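# 캔버스 신발 안감의 수분 건조 특성 비교

프루스틴(Prustine) 소재공학 실습 과정 학생 보고서
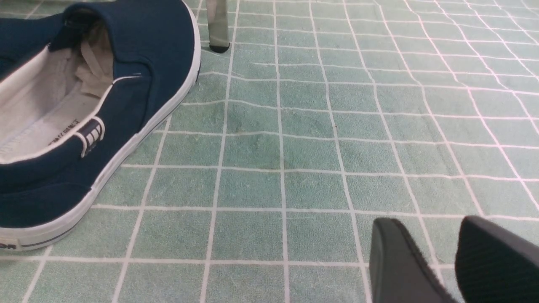
제13호 · 19쪽

## 1. 서론

면 캔버스는 통기성이 높으나 흡수한 수분을 오래 보유한다. 특히 갑피와 안감이 접착된 구조에서는 두 층 사이에 남은 수분이 건조 후반부의 속도를 결정한다. 본 보고서는 안감의 접착 방식이 건조 시간에 미치는 영향을 측정한 결과를 정리한 것이다. 세탁 내구성과 항균 성능은 다루지 않는다.

## 2. 시료

시료는 평직 면 캔버스와 면 안감을 겹친 이중 직물이며, 다음 세 종류로 나누었다.

- A: 전면 접착
- B: 점 접착
- C: 가장자리 봉제, 접착 없음

원단은 룬데(Lunde) 직물 창고에서 동일 로트로 수령하였다. 재단은 Haziq Sitompul, 봉제는 Xuelian Xia가 담당하였다. C 시료는 재단 후 가장자리 풀림이 발생하여 여유분을 더 두고 다시 재단하였다.

## 3. 실험 방법

시료를 증류수에 완전히 침지한 뒤 수직으로 걸어 자유수를 제거하고, 초기 질량을 기록하였다. 이후 실온 건조대에 걸어 일정 간격으로 질량을 측정하였다. 측정 종료 시점은 150분으로 고정하였다. 송풍은 사용하지 않았다.

함수율은 건조 시료의 질량을 기준으로 다음과 같이 계산하였다.

`함수율(%) = (측정 질량 − 건조 질량) / 건조 질량 × 100`

저울은 559호 실험실의 것을 사용하였고, 매회 측정 전에 영점을 확인하였다. 첫 번째 반복에서는 건조대가 창가에 있어 시료별 조건이 달랐으므로 해당 데이터는 분석에서 제외하였다.

## 4. 결과

건조 초기에는 세 시료의 질량 감소 곡선이 거의 겹쳤다. 이 구간에서는 표면 증발이 지배적이며 내부 구조의 영향이 작은 것으로 해석된다. 차이는 감률 건조 구간에서 나타났다.

| 시료 | 종료 시 함수율 | 비고 |
|---|---|---|
| A | 19% | 접착층 주변이 늦게 건조됨 |
| B | 13% | 접착점 사이 편차 있음 |
| C | B보다 낮음 | 안감 주름 발생 |

C는 가장 빨리 건조되었으나 안감이 갑피에서 들떠 주름이 생겼다. 착화 시 마찰의 원인이 될 수 있으므로 건조 속도만으로 C를 우수하다고 판단하기는 어렵다.

## 5. 고찰

A의 잔류 수분은 접착막이 안감 쪽 증기 이동을 차단한 결과로 추정된다. 다만 접착제 자체의 흡수량을 별도로 측정하지 않았으므로 두 효과를 분리할 수 없다. Alvar Fagerlund는 중간 발표에서 접착제 단독 필름을 대조군으로 추가할 것을 제안하였으며, 이는 후속 실험에 반영할 예정이다.

평면 시료를 사용한 점도 한계이다. 실제 신발은 뒤축과 앞코에서 직물이 여러 겹 겹치고, 개구부를 통해서만 내부 공기가 교환된다. 따라서 위 수치를 완제품의 건조 시간으로 환산해서는 안 된다.

## 6. 후속 계획

9월에 트룰트스테드(Trultstead) 실습동의 항온항습실에서 동일 시료를 재측정한다. 습도 조건은 두 단계로 하며, 뒤축 형상의 입체 시료를 추가한다.

지도: Elsa Tangen
측정 및 작성: Torbjørn Nygård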